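Last updated: Saturday

DILAU WORKSHOP OPENS ITS BENCHES TO HOME ROBOT BUILDERS

STUNHOLM — The members of Dilau, a shared workshop on Ballis Street, are very happy to announce that their shoe-handling project has grown into an open build program, and that anyone in the neighborhood who has ever wanted to tinker with a robot arm is warmly invited to come and join in.

The group picked footwear after a long evening of arguing over what to try first, and black leather with a buckle won out.

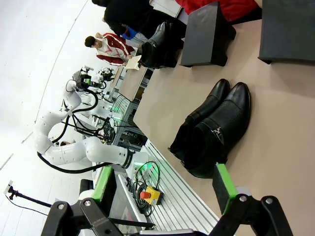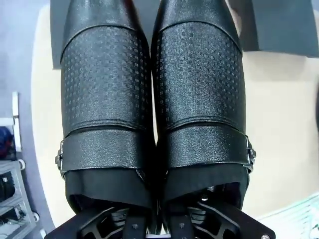

What the Builders Are Working On

The project, which the members call Cantero, is all about getting a two-fingered gripper to manage a pair of shoes or boots as gently as a person would at the front door. "Leather is wonderful stuff to practice on, and it's a lot fussier than the foam blocks I started with in my garage!" said Ntombi Venter, who leads the build. "I've redone the finger pads more times than I'd like to admit, and I'm still fiddling with them."

Leandro Pastor looks after the software, and has written 276 pages of build notes that newcomers are welcome to borrow, coffee stains and all.

How to Join

There are 20 places in the first group, which meets Saturday mornings. Tools are shared, and the workshop has set aside $700 for screws, cable and replacement parts. No experience is needed, though closed-toe shoes are. To save a place, please write or call Esperanza Montes at the front desk.

Contact: Esperanza Montes, Dilau Workshop, Stunholm | © Dilau Workshop | Back to top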